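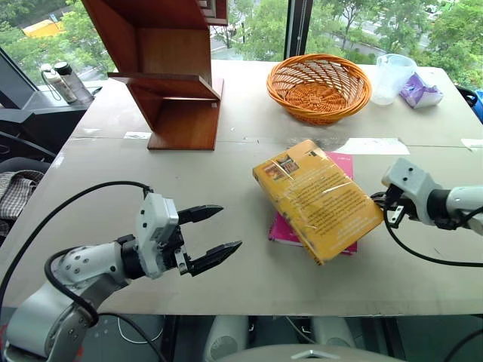

Chapter 4

Gathering Demonstrations

4.1 What a demonstration is
4.2 Planning a task set
4.3 Operators and their habits
4.4 Episodes worth keeping
4.5 Labels, notes, and splits
Exercises

The first three chapters treated the training set as given. A file of observations and actions was handed to us, and we asked what kind of policy could be fitted to it. In this chapter we go back a step and ask where the file comes from. Most of the trouble that students run into when they train a manipulation policy can be traced to the weeks in which the examples were gathered, and by the time the trouble shows up in a loss curve it is expensive to fix.

We will follow one collection effort through the whole chapter. The Kekenine set was gathered by a small group under Dörte Kleinschmidt and consists of 2415 episodes of two-armed tabletop work: moving books, filling and emptying baskets, putting things on shelves. It is small by current standards. Its value for us is that the group kept good notes, including notes on what they threw away, and they have allowed us to print parts of them.

4.1 What a demonstration is

By a demonstration we mean a recording of a task being carried out on the robot while a person is in control. At each time step the recording holds what the robot's sensors reported and what command was sent to its joints. The camera views, the joint positions, and the gripper openings belong to the observation. The commanded positions belong to the action. A learner trained by imitation tries to predict the second from the first.

Two points in this definition need care. The first is that the operator may know more than the recording does. Suppose the operator stands beside the table and can see the far side of a basket, and the head camera can't. If the operator reaches for something behind the basket, the recording contains an action with no visible cause. The learner can't recover that cause from any amount of data of the same kind. In the Kekenine work, operators were moved behind a screen in March and given only the camera views. Their episodes became slower, and the policies trained on them became better.

The second point is that the commanded position and the measured position are different quantities. When a finger presses on a book, the command may lie a little inside the book while the measured position stays at its surface. The difference between the two carries the pressing force. A set that stores only measured positions has lost it, and a policy trained on such a set will often touch objects without moving them.

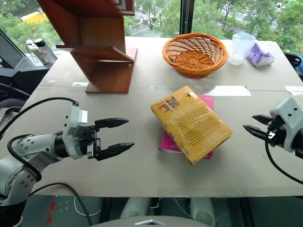

Figure 4.1. Two stacked books between the grippers of a two-armed robot, seen from the head camera.

Consider the stack in Figure 4.1. The two books lie at different angles, and parts of the lower cover stick out from under the upper one. A person asked to take the top book will choose a place to grip without much thought. For the learner there are several decisions in that choice. One arm can steady the stack while the other lifts, or one arm can push the top book until enough of it overhangs, or both arms can take it from opposite sides. All three are sound. If a third of the episodes use each, a simple regression policy may average them and produce a motion that nobody demonstrated. We return to this in Section 4.3, and Chapter 6 describes policies that can represent several choices at once.

The objects farther back matter too. A shelf, a basket, or a pitcher that plays no part in the book task still appears in the observation. If such objects stand in the same place in every episode, the learner is free to use them as landmarks, and it will fail when they are moved.

4.2 Planning a task set

Before any recording starts, the group should write down what will vary and what will be held fixed. Kleinschmidt's plan had one page for each task. It named the objects, the starting region for each object, the allowed angles, and the condition under which an episode counts as finished. "Book in basket" was rejected as a finishing condition after the first trial sessions, as two operators disagreed about a book that leaned on the rim. The revised wording required the book to rest on the basket's bottom with both grippers clear.

Numbers come next. The first plan called for 2000 episodes, with 800 given to book handling and the rest divided among the other tasks. A further 100 were to be recorded with starting positions outside the planned regions, and these were kept for testing only. The final count was higher than planned — Bastian Oltmanns, who ran the sessions, added episodes wherever the early policies did poorly.

Adding data in this way is common and usually sensible, but it changes the meaning of the set. The added episodes are no longer a sample from the original plan. They should be marked as additions when they are recorded, with the reason written next to them.

A plan should also say how a session is reset. Operators who reset the table by hand tend to put each object back where they last saw it. After an hour the starting positions have shrunk to a small patch, even when the plan allows half the table. Drawing the starting position from a printed list takes a few extra seconds per episode and prevents this.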